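The Long Way Around to a Good Fence

The owner of Dogbe, a small outfit that builds and mends garden fences on the edge of Grerport, poured me a coffee before I had my coat off and told me I was sitting in the wrong chair. The right one was by the window, where you can see the first fence she ever put up, leaning a little now, and she is fond of it anyway.

"I was terrible at it," she said, laughing. "I set the posts too shallow, I bought the wrong boards, and I was so proud I made my mother come over and look!"

She had been working in an office until then, and the fence was meant to be a weekend job. It took her most of April. By the end the neighbors on both sides had come out to talk (one of them to complain, to be fair), and before the month was over she had been asked to do two more. She charged 30 dollars for the first, which didn't cover the gravel, and she says she would do it again for the company alone.

What I had wanted to ask her was why so many people are nervous about fixing things around their own homes, and she had clearly been thinking it over, because off she went.

"People think you have to be born knowing. My grandfather could hang a gate by eye, so everybody figured it was in the blood. Well, he was seventy! He'd hung a lot of bad gates before I came along, and we never saw those ones."

She likes to have customers out in the yard with her while she works, holding a board or passing the screws, and she finds that most of them call her less often after that. I said it sounded like a strange way to run a business. She shrugged and topped up my cup. 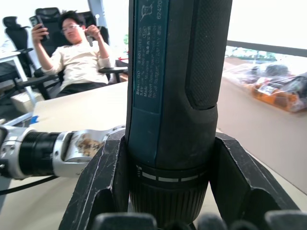 According to her business partner, the customers who help out are the ones who send their friends, so it all comes back around in the end. The two of them have never spent much on advertising, apart from a sign on the truck that still has the old phone number on it.

We got to talking about wood after that, and about how long a cedar post ought to last, and whether it's worth painting one (she says no, and she says it with feeling). She showed me a notebook where she writes down every job, the weather that day, and what she got wrong. The last page I saw had only one line on it, about a latch.

"I went back and moved it up an inch," she said. "The lady hadn't noticed. I'd been lying awake over it, though, so I was happy to go."

It was getting dark by the time I left, and she walked me out to the road so she could show me the gate.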